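Hand baskets: reference gallery

Compiled by Deepak Solanki, with notes by Colin Tapley

The Nerow shop in Leone replaced its wire baskets with plastic ones in January. The pages in this gallery cover condition, wear points and the way small packaged goods sit inside. The branch holds over 600 baskets across 7 stacks, and each type gets a short entry. Stock codes are kept in the Dulel parts list and are not repeated on this page.

Entry 4. Light blue, slotted walls, two folding handles.

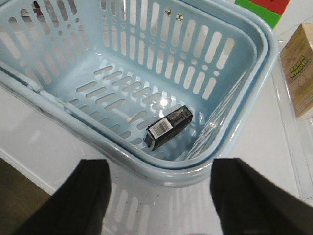
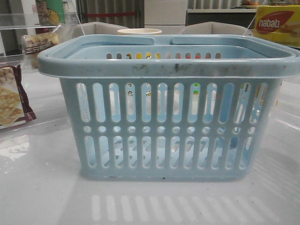
Light blue basket: small black box with barcode label on the slotted floor (first), and front wall with marks on the rim (second).

Notes on this type

Handles fold down flat across the opening. They should swing through 90 degrees without catching at the hinge; any that stick go back to Tondero for a new pin.

The floor is slotted as well as the walls. Loose cards and thin sachets can work through, but boxed goods are fine. Small boxes tend to slide, so check the corners when emptying.

Dark smudges on the outer face of the rim are graded as surface soiling -- no deduction unless they remain after washing. Use warm water and a soft brush. Scouring pads dull the plastic and are not to be used.

Cracked rims are scrapped, whatever the state of the rest.

Next entry: 2000 series, deep pattern, single handle.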